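Cloth under the plates

I switched the dining table over to a dark gray cloth in April. The old one was white cotton, and white plates disappeared on it in the evening. The new one came from Koltusby, folded into a packet 40 cm wide, and it still has the fold lines to prove it.

Ironing the pile side flattens it and leaves shiny marks. Florencia Retamal suggested steam from the back at a low setting, 3 passes per crease, then leaving it on the table overnight. I have done the short creases so far. The long ones that run across the full width need another session. 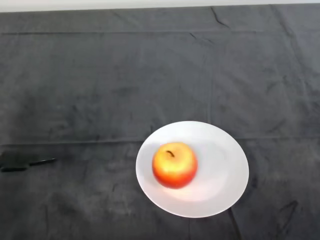 Plain white plate on the gray cloth, middle fold still showing.

Contrast is much better. The drawback is that a soft surface shows every rub mark, and brushing in one direction only fixes part of it. I wash it at 40 degrees, inside out, without softener.

Next I want to try a felt pad underneath. Pellow sells one by the meter, and I need to measure the overhang before ordering.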